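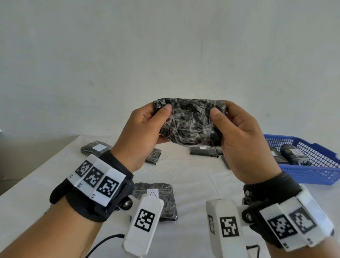

Section 2. Unpacking and first set-up of the Vasico rain cover

Please read this section to the end before you put the cover on the bicycle trailer. The work takes some 15 minutes for one person. Keep the trailer indoors or in a place without wind, and put the parking brake on.

2.1 Opening the package

1. Wash and dry your hands. Oil from a bicycle chain leaves marks on the fabric that are difficult to remove.
2. Open the plastic film by hand at the short side. Do not use a knife.
3. Take out the cover and unfold it on a clean floor or table. The side with the sewn label is the inside.
4. Leave the cover flat for one hour. The folds become softer and the fabric is then easier to pull over the corners.

CAUTION: Plastic film is dangerous for small children. Put it away immediately after opening.

2.2 Fitting the cover

1. Stand behind the trailer. Lay the cover over the roof bar with the label to the rear.
2. Pull the two rear corners down and hook each elastic loop under the axle housing.
3. Go to the front. Pull the fabric forward, first left and then right, until the window is in the middle.
4. Close the front straps, but do not tighten them yet.
5. Check both wheels. There must be a free space of 31 mm or more between the fabric and the tire on each side.
6. Tighten the front straps by equal amounts. Stop when the roof has no more wrinkles - more tension will pull the seams open.

Note: On the older trailer model Sârbu the axle housing is shorter. Hook the rear loops to the frame tube, and pass them behind the reflector holder, never over the reflector.

CAUTION: Do not ride with a strap that hangs down. It can go into the spokes and stop the wheel suddenly.

2.3 After the first ride

Ride slowly for the first 2 km, then stop and look at the straps again. New elastic becomes a little longer in use. If the cover moves in side wind, make the rear loops shorter by one knot.

Do not store the cover wet. Hang it over a line until both sides are dry, then roll it loosely. Machine washing is not allowed, also not at low temperature. For cleaning use a soft sponge and water without soap.

Spare loops are ordered under part number 17. Write to the Tretadside service desk, attention Bukola Olaniyan, and give the model name of your trailer.

Text of this section: Nneka Oyelaran. Revision 24/09/2021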